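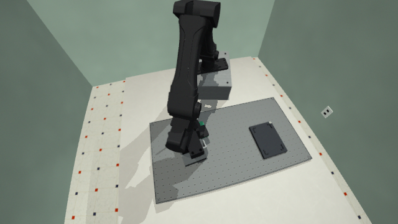

What should I pay for first when I'm setting up a small robot arm in my workshop?

Start with whatever the arm is going to be bolted to, then the gripper, and only after that the arm itself. I know, it feels backwards! I did it the other way around and ended up buying my mounting plate twice (the first one from Clastineck was so thin it flexed every time the arm swung out).

My friend Anastasia Bakalis got me doing the whole thing on paper first, and I wish I'd listened sooner. Get a plate with a regular grid of holes if you can stretch to it, so you can shift a tray over without drilling anything. Mine was $226 with shipping, and I've moved things on it more times than I can remember.

Then put 20 percent of your total aside for the boring stuff – bolts, cable ties, spare fingertips, a decent power strip. I blew through mine by December and was raiding the coffee can for M6 screws.

Trays are cheap, so buy 4 of the same one. If you mix sizes you'll be re-teaching positions every time you swap, and that's a whole evening gone.

Oh, and measure from your outlet to the base before you order cables! Driltus charges a restocking fee on cut lengths and I've paid it 2 times now. Add extra for the bends, and keep the run along the wall where you won't catch a foot on it.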